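How does a robot learn to open a drawer?

Fouzia Soomro and Keith Mottram have a robot called Allex, and it gets to practise inside a computer! Nothing can break in there, so Allex can try as often as it likes. It made 1597 tries in all, in 4 pretend kitchens.

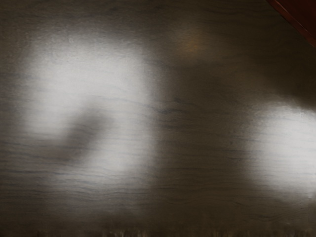 Every kitchen has its own colours and its own lights, which is great practice. If Allex only ever saw one table, it might get muddled by a shinier one!
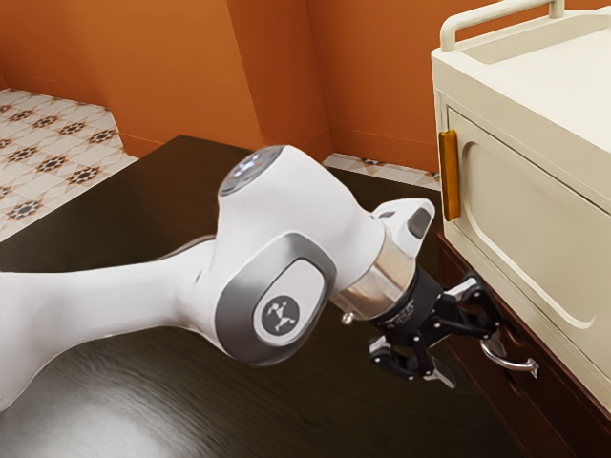
Learning to pull comes next, and it's harder than you'd think. Pull crooked and a drawer gets stuck. Allex has to line up its black fingers with the curved silver handle, and leave the orange handle higher up alone. Fouzia's team found that practising in all the kitchens worked better than staying in just one. Try it at home: can you open a drawer with only three fingers?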